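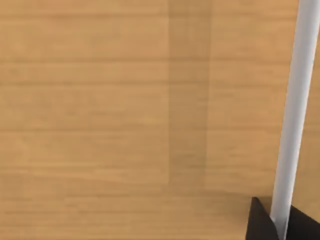 Is a simulated wrist camera any use for choosing between two grippers?

shelfbound
Posted in Grippers and End Effectors

I have to recommend a gripper for a small arm that picks thin rods and tubes off a bench. The short list is the Putness two-finger and the Sternska two-finger. The Putness vendor sent us a comparison done entirely in the Semaan simulator, 554 grasp attempts per gripper, and of course Putness wins. I don't believe it, or at least I don't believe it tells me anything about my bench.

So I set up my own version in Semaan with a white rod and a wood surface, and I have been staring at the camera views ever since. My problem is with what the cameras give me. In the close view at the top of this post, the rod runs right down between the black fingers at the bottom corner. Great, so is it held? I can't tell. It could be pinched, it could be sitting near one finger, or it could be a bit in front of both. Half the image is plain wood grain that I have no use for, and the part I care about is jammed into the corner.

There is also a soft dark stripe going up the wood. I assume it's a shadow, but the grain carries straight on through it, and if I were a vision program I'd be tempted to call it another board. The rod itself doesn't seem to drop any shadow that I can see, so I have no clue how high it is above the wood.

The other view has the opposite problem. It is mostly white floor, a slice of the gripper at the left side, and more gripper shadow than gripper. One of the shadows looks more like a gripper than the bit of gripper that's in view.

The vendor's success numbers come from the same simulator, scored with a detector that runs on views like these. They quote a 41 percent drop in missed grasps with the Putness fingers. Missed according to what? If the detector can't see the fingertips either, then that number is about the camera mount and has nothing to do with the fingers.

What I want to know:

Is anybody picking hardware from this kind of test, and did it hold up on a real bench?

Is there a sensible camera placement for thin parts, or do I throw out the wrist view and use something fixed?

Do the shadows matter, or should I just turn them off?

The controller is a Pokska in both cases, same speed, same closing force setting. I haven't bought anything yet. 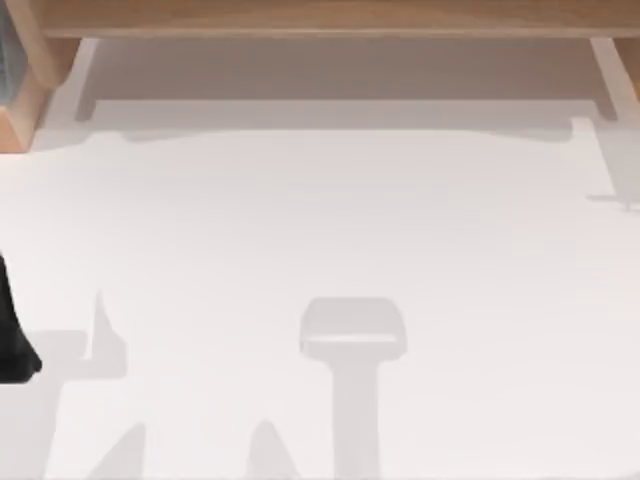 3 replies

rodandreel88

Just get the Sternska. We've had one on the line for ages and it's fine. Simulators always make everything look good. Not sure why you'd spend time on this when you could borrow one and try it.

quietflange

You're right to distrust the number, but I think you're mixing up two things, and it would help to pull them apart.

The simulator knows where the rod is. It knows where the fingers are. It doesn't need a camera to tell you whether a grasp worked. Semaan will log contact on each finger and the rod's height at every step, so score from that. Lift the rod, wait a couple of seconds, check the height, check contact on both sides. If the vendor scored with a detector when the contact log was right there, ask them for the log. If they won't send it, you've learned something.

The camera question is separate. It matters only if your real system will use the camera to decide things. Will it? You didn't say. Plenty of people put a camera on the wrist and then close the gripper on a taught position anyway.

If you do need it, don't throw out the wrist view. Looking at your first one, the fingers are in the bottom right corner, so the camera is badly aimed for this job. I'd turn it until the gap between the tips is near the middle and both tips are fully in. You also want it tilted so you look across the rod and not so much along it. With a thin part, a small change in angle makes the difference between seeing daylight beside the rod and seeing nothing. Do that for both grippers separately. The Putness fingers and the Sternska fingers are different lengths, and a mount that suits one will hide the tips of the other. That alone could explain a lot of the vendor's gap.

Your second view I wouldn't use for grasp checking at all. It might do for seeing whether the arm stays clear of the table legs, but with most of the gripper out of view on the left I doubt even that.

On shadows – leave them on. A real bench has them. What I'd do is run the same grasps with the light in 4 different places and see how much the detector's score moves when nothing about the grasp has changed. If the score moves more between lights than it does between grippers, the comparison is no good, whoever ran it.

One more thing. Contact in a simulator is a guess, and thin smooth cylinders are where it guesses worst. I trust it for "the fingers can't reach" and "the palm hits the bench first." I don't trust it for slip. For slip you need the real fingers and the real rod.

shelfbound

Thanks, this is more use than what I got from the vendor. I hadn't thought about finger length and the mount. I used one mount for both because it seemed fair, and now I think it was the opposite.

To the first reply: I asked about borrowing. Putness said yes, Sternska wants a deposit.

The camera will be used to confirm the pick, so I do need it to see the tips. I pulled the contact logs for my own runs over the weekend. There were roughly 300 attempts, and the detector and the contact log disagree often enough that I'm not going to quote a winner. Some of what the detector called a good grasp has contact on one finger only.

I've asked for the vendor's logs. No answer yet.

benchcrumbs

I went through something similar with a different gripper and the Pokska controller. Check that "same closing force setting" means the same force. On ours the setting was a percentage of whatever the attached gripper could do, so the same number gave two different squeezes. I don't know whether Semaan copies that behavior or just uses a fixed force. Worth looking at before you rerun everything.

Also agree on the lights. We switched the shadows off in the simulator to make training easier and the detector then fell for every dark stripe on the real bench. Took us weeks to put it right. I still wouldn't rely on it for anything thinner than a pencil.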